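How I Put Together a Budget for a Two-Arm Robot (Before Asking Anyone for Money)

Last updated: June

I run the back half of a small parts business called Gilla, and by "run" I mean I'm the one who gets asked why the shelves aren't stocked. When we started talking about a robot with two arms on a moving base, I went straight to the price lists like everybody does, and I wasted most of a month that way. So I'm writing up the order I'd do it in now. It's a lot of spreadsheet and a little bit of simulation, and you can do most of it before a salesperson has your phone number.

We do our simulation runs first, with reaching for shelving as the main job, and I keep the views from the gripper and from up on the body side by side while I work on the numbers.

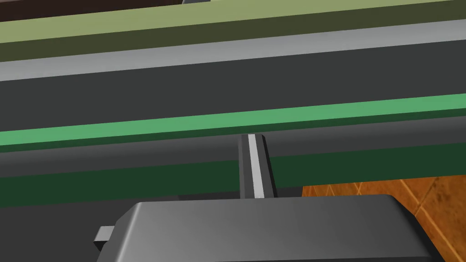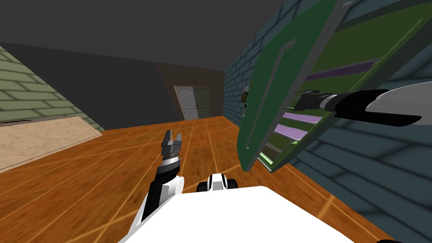
Should you pay for simulation time before you've picked a robot?

Pay for a short stretch of it, a month or two, as soon as you can describe the job in a sentence. You need a rough robot model, a room with your real measurements, and the job itself. Waiting until after you've picked the hardware means you'll use it to defend a choice you already made.

Okay, on to the steps.

Step 1: Write the job down in one sentence

Mine was "take a full bin off the cart, put it on the right shelf, bring the empty one back." I know that sounds too simple to be worth typing, but my first version was a page and a half long and had the words "and general warehouse help" in it. Every vendor who read that page quoted me a different machine! Once I cut it down, the quotes started to look like each other and I could compare them.

Under the sentence, put the awkward facts. Heaviest bin, with stuff in it. Highest shelf and lowest shelf, measured from the floor. Narrowest aisle, measured at the narrowest spot and not where it's convenient to hold the tape (I did this wrong, and then I did it wrong again). Doorways too, if the robot has to go through any.

Step 2: Run the job in simulation and keep a list of what costs money

We rented a simulator called Pekano for $398 a month. There are free ones that are perfectly good if you have someone who enjoys setting them up. I don't have that someone, so I paid.

What I was after was a list. Each time the simulated robot had trouble, I wrote down what it would take to fix it in the real world and whether that fix was a purchase, some labor, or a change to our own building. A few from my list:

- Arm can't get to the back of the top shelf: longer arm, taller base, or we stop using the back of the top shelf (free, and that's what we picked)
- Gripper meets the shelf at a bad angle: a wrist camera and more programming time
- Base too wide to turn at the end of the aisle: move one rack, half a day for two people
- Bin has nothing to grab: new bins, or a handle we add ourselves

See how many of those aren't the robot? I'd guess that half my final budget came out of this list, and none of it was in any brochure.

One caution. A simulator is great for reach and turning room and seeing where the arms get in each other's way. I wouldn't lean on it for how well the gripper hangs on to a greasy plastic bin. For that, leave a line in the budget for testing with real bins, and if the vendor will let you mail them a box of yours, do it. Ours went out on a Monday and the notes we got back were worth far more than the postage.

Step 3: Build the sheet

My sheet ended up with 28 lines. You may have fewer if you're only buying one arm on a fixed stand. I'm not going to paste the whole thing, but the sections go like this.

The robot. Arms, base, body, controller, the cables that somehow are extra. Ask if the price includes the battery and the charging dock. I had one quote where it didn't, and I only caught it when I went looking for the dock's footprint.

The hands. Grippers are often priced apart from the arm. Put in two per arm if you can stand to, the ones you'll use and a spare set of fingertips at the very least. Fingers get bumped into things. Also ask if the fingers can be swapped by you with a hex key or if someone has to come out.

Seeing. Cameras on the wrists, cameras on the body, any lighting you'll have to add over the shelves. Our back aisle is dim and I'd never cared until then.

Safety. Get a risk assessment quoted by someone who does them for a living, and put in floor marking, scanners, stop buttons, whatever they tell you. I left this as one line called "safety stuff" and had to redo it as five. Please don't cut this section to make the total look nicer.

Setup. Programming, installation, and travel for the people doing it. Travel is the sneaky one. Mandagi, who did our integration quote, listed it on a separate page at the back, and to be fair to them it was perfectly clear once I turned to that page.

Your own people. Hours for whoever learns the thing, and hours for whoever covers their regular job while they're learning. I put this in at full wages. Our bookkeeper, Lies Timmermans, made me, and she was right: it was the fourth biggest number on the sheet.

The building. Power outlet by the dock, floor patching, moving racks, better Wi-Fi in the far corner.

Every year after. Service plan, software fees, batteries, worn parts, simulator rental if you keep it. I figured everything over five years, which seemed like a fair length of time to expect out of it.

Step 4: Get the quotes on the same footing

Send every vendor the same one-sentence job, the same awkward facts and the same blank sheet, and ask them to fill in your sheet instead of sending theirs. Some won't. Fine, copy their numbers across yourself and put a question mark next to anything you had to guess. Then send the question marks back to them. I liked Brikik a lot more after they answered all of mine in one email, and I cooled off on a cheaper outfit who kept wanting to "hop on a call" about the warranty.

Things I'd put in that email:

- What's the load at full reach, with the gripper on? (The big number on the spec sheet may be for the arm by itself.)
- Can we have a simulation model of the exact version you're selling us?
- Who do we call when it stops, what hours, and does somebody pick up?
- What does the software cost after the first year?
- If we want different grippers later, what else has to change?

The simulation model matters to me more than I expected. With Pekano I'd been using a generic two-arm robot, close enough for early planning, but the shoulders on the real one are wider and I had to redo my aisle measurements. Ask for it early.

Step 5: Plan around the waiting

Our lead time was quoted at 19 weeks from the deposit. That's a long time to have money tied up, so get the payment schedule in writing and put it on a calendar next to your slow months. Ours asks for a deposit, a chunk at shipping, and the rest after an acceptance test in our building. Make sure there IS an acceptance test, and that you wrote down what passing means. I used the one sentence from Step 1 with a number of bins and a time limit attached.

You can get a lot done while you wait, by the way. Move the racks. Run the outlet. Swap the bins out. Keep working in the simulator so that the setup people walk in to a plan and don't spend their first (billed!) day asking you which shelf is which.

Step 6: Add the cushion and leave it alone

Put in a contingency line and give it its own name so it doesn't get raided. I spread mine by section: hardly anything on the robot, where I had firm quotes, and a good deal more on setup and the building, where I didn't. If whoever signs off wants the total lower, take something out of the job before you take something out of the cushion. We dropped the lowest shelf from the first phase and that brought the total down further than I could have haggled it.

Renting or buying secondhand

I looked at both. Renting made sense on paper for a trial, but the setup and safety lines barely shrink, so you pay nearly all of that for a robot that goes back on a truck. If your integrator will credit part of the rental toward a purchase, run the numbers again, it could go the other way for you.

Used arms can be a good deal if you have someone handy with them. Check that the controller comes with it, that the software license can be transferred to you, and that parts are still sold. I found one tempting used arm and the license couldn't be moved over, so I let it go.

Where we are now

The deposit's paid, the racks are moved, and the far-corner Wi-Fi is still terrible. I've got the electrician's second quote sitting in my inbox and I'll add his line to the building section once I've called him back about the dock outlet.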